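**Progress report to the Abugri Fund – laundry and linen room, Miluneck House**
Prepared by Yaa Kwofie, for Cecilia Wumbei
Period: to the end of May

Cecilia, you asked for something shorter than last time. The last one ran long on the subject of pillowcases, and I have taken the point.

**Where we are**

The linen room is open and residents are getting their own clothes back most of the time. The second dryer went in at the start of the period, three weeks after the date on the delivery note. Olora, who supplied it, describe this as "within the window." It is a large window.

Shelving is up on two walls. The third wall turned out to have a pipe behind it, which Nkrumah Frimpong found with a drill. The plumber's bill came out of contingency and is in the attached sheet under "Other," where it looks very small and innocent.

**Towels**

We bought 300 from the grant, in gray, to replace the white ones that had stopped being white some years ago. Nattawut Somboon wanted striped ones so they could be told apart from the kitchen stock. The kitchen then bought striped ones. We are now sewing a loop of red tape on ours, and Nattawut has asked me to record that the original idea was sound.

The folding method is settled: thirds lengthwise, then in half, stripes facing out. It took seven weeks to agree on this and I would rather not reopen it.

**Socks**

The odd-sock basket remains our weakest area. Kibet Nyanda now lays singles out flat on the white table at 4 p.m. so people can walk past and claim them. Plain black socks are still a matter of faith. Patterned ones go home quickly, and gray stripes do fairly well if you lay them flat enough to compare the spacing.

We tried mesh bags from Prudora, one per resident, with a name tag. The bags are good. The tags came off in the first hot wash, so for a while we had a very tidy collection of anonymous socks. Replacement tags are iron-on.

**Spending**

On budget apart from the pipe. The shelf labels cost less than planned and I would like to move the difference to a second folding table, if you have no objection.

**Next period**

- Finish the tape loops on the towels
- Iron-on tags for all mesh bags
- Shelving on the third wall, with Nkrumah supervised
- Sheets, about which I will try to be brief

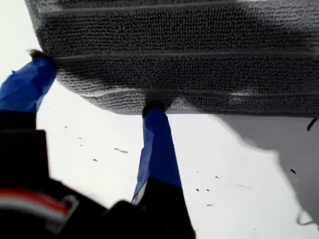
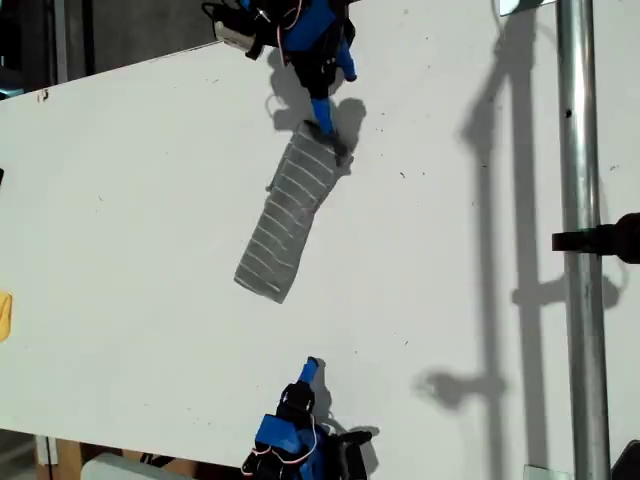
*Striped gray terry towel (first picture); striped gray sock on the white table (second picture).*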